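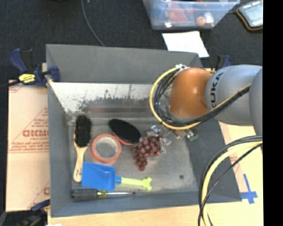 How many grasp attempts should I record before I train again?

Borbély
I'm collecting pick attempts for a grasp model, bin picking with mixed household items. Every attempt gets logged with an overhead picture, the grasp point and a pass or fail. I have 284 attempts so far and my first model was trained on the first 100. Should I retrain now or keep going until I have a lot more? Each training run ties up our only decent computer for most of an afternoon.

Inaseck
Retrain now. Going from 100 to 284 is a big enough change that you should see a difference, and if you don't, you want to find that out before you collect more. Keep a fixed set of attempts out of training and use the same ones every time. Otherwise you can't compare one model with the next.

Check your failures too. In my first batch I had 235 attempts and almost all of them were passes, as I was picking the grasp points by hand and picking easy ones. The model scored every point in the bin as good. I went back and let the arm try random points for a while – slow and dull, but it fixed most of the problem.

Also split by object, and don't rely on a random split. If the same brush is in both training and test, the score will look better than it should.

Zilline
More data is always better. I stopped at 495 and it was fine.

Cameron Rutherford
I agree with Inaseck on the fixed test set. One thing to add: stir the bin between attempts, or at least every few. If things stay where they were dropped, you end up with long runs of nearly the same picture. Log a layout number with each attempt and keep a whole layout on one side of the split.

Thin tools lying flat need their own check. Ours were marked as passes when the gripper had closed on nothing, and the model learned from that until May, when someone looked through the pictures.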